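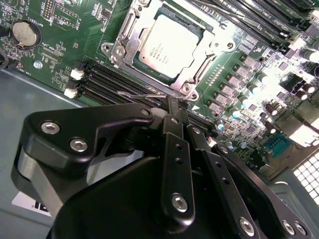
2018-03-08

A long evening in the shed with Ok-hee Moon, who brought soup and stayed until well past the last bus, bless her. We've been at the Stoica since January and I think we are both fonder of it than is sensible. I spent the first hour on the wrist offsets again, going down in steps of 2 mm towards the gap by the memory slots, and wrote every one of them in the blue book. Ok-hee wants the fingertips filed narrower - I'd sooner leave them be until the new screws come from Drultport. Some 600 lines of log to read through tomorrow, and I must remember to buy more tea and a proper lamp for that end of the bench.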